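Wondville Community College
Small Business Operations, Unit 6: Receiving and Storing Stock
Instructor: Fiona Mackay

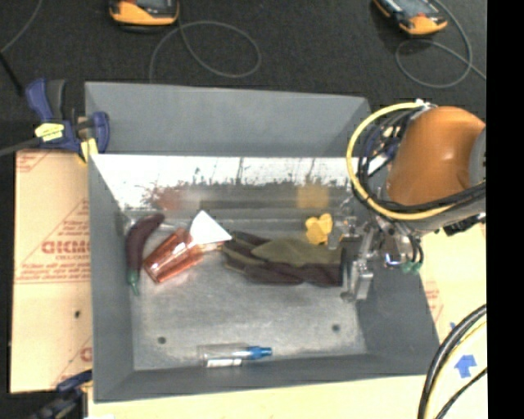
Receiving starts when the truck is unloaded and ends when the goods have a shelf location in the stock book. Most errors in a small stockroom come from the time in between.

Terms to know
Packing slip: the seller's list of what was shipped.
Purchase order (PO): your own list of what you asked for.
Short shipment: fewer units than the packing slip shows.
Back order: units the seller will send later.

Steps
1. Match the PO number on the slip to your open orders.
2. Count before you sign. If the driver can't wait, write "subject to count" next to your name.
3. Note damage on the carrier's copy as well as your own.
4. Enter the count you made, even when the slip says something else.
5. Put new stock behind old stock.

Worked problem
Lekach, a bakery supply shop, opens the week with 2,615 cake boxes. A delivery is listed as 81 cases, but only 77 arrive. A case holds 17 boxes.
Received: 77 x 17 = 1,309
Short: 4 x 17 = 68
New balance: 2,615 + 1,309 = 3,924
The bill should be paid for 77 cases only. Send the claim for the other four with a copy of the signed slip.

Storage
Heavy items go between knee and chest height. Leave labels facing out. Bins that hold mixed items need a contents card, updated each time something is taken out.

For next class
Read the Virág case and bring the reorder table. Krisztina Boros will cover the section on returns. The stock count project is due in April.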